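4.2 Pliage de vêtements avec le kit Sorkard

Parmi les trois tâches retenues pour évaluer le kit Sorkard, commercialisé par Bositz, le pliage de tee-shirts est celle qui nous a le plus enthousiasmés. Le kit réunit une pince à deux doigts, une petite caméra de poignet et le logiciel d'apprentissage Tiêu, et son montage sur le bras du laboratoire de Stindton n'a demandé qu'une matinée !

Nous avons enregistré 1 903 démonstrations par téléopération, dont 1 066 ont été conservées après relecture par Tín Khương. Le tri a surtout écarté les séquences où la manche glissait avant d'être relâchée. Les vêtements unis, sans motif pour guider l'estimation de pose, constituent un cas difficile : la politique doit s'appuyer sur les coutures, les ourlets et les ombres portées par les épaisseurs de tissu. Or la vue de poignet restitue ces indices avec une finesse remarquable, même lorsque le vêtement déborde largement du champ (figure 4). Le bord d'une manche rabattue, par exemple, s'y distingue nettement du torse malgré une couleur identique.

Un regret tout de même : la documentation de Tiêu reste très brève sur le réglage de l'exposition, que nous avons dû ajuster à la main pour les tissus sombres.
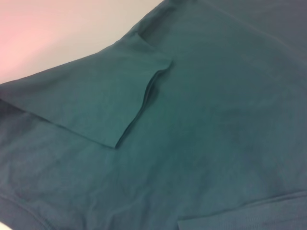 Figure 4. Vue de poignet : manche courte rabattue sur le torse d'un tee-shirt bleu-vert foncé.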